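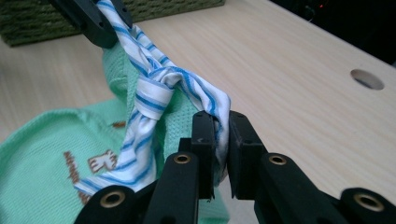
Dish Towels: What's Worth Doing and What Isn't

I have read a lot of advice about kitchen towels and I believe maybe a third of it. These are the parts that held up in my kitchen, plus a few that didn't.

Vinegar in the rinse. People swear by it for softness. I tried it for most of February and couldn't tell the difference with my eyes closed. Skipping fabric softener did more, and it's free.

Thin striped cotton vs. waffle weave. Thin cloth is better on glasses and it dries fast on a hook. Waffle soaks up more but catches on everything, forks especially. Keep both. Anyone selling you one towel for every job is selling you a towel.

Knots. A thin towel loves to twist itself into a rope in the washer and tie itself up. Don't yank the ends, you'll only tighten it. Push slack back into the knot from both sides, work the fattest loop open with your thumb, then shake it out. Wash towels with other small things and leave the bedsheets for another load.

Folding. I was told that the file-fold method would change my drawer. It lasted six days. I now roll them and drop them in a basket, and I can find them just as well.

Boiling. Genivaldo Seixas, who taught me to cook, boiled his every week in a big pot with washing soda. It does get the smell out. So does a hot wash, if you don't pack the drum full. Check the label before you try either one on anything colored.

Special towel detergent. I bought a bottle of Grodley at the Bingate store. It claims to last up to 67 loads. Mine didn't come close, and the towels smelled like a candle. Back to the plain stuff.

Freezing a smelly towel. No. It comes out cold and still smells.

Filed under: Laundry, Kitchen
Last updated December 2025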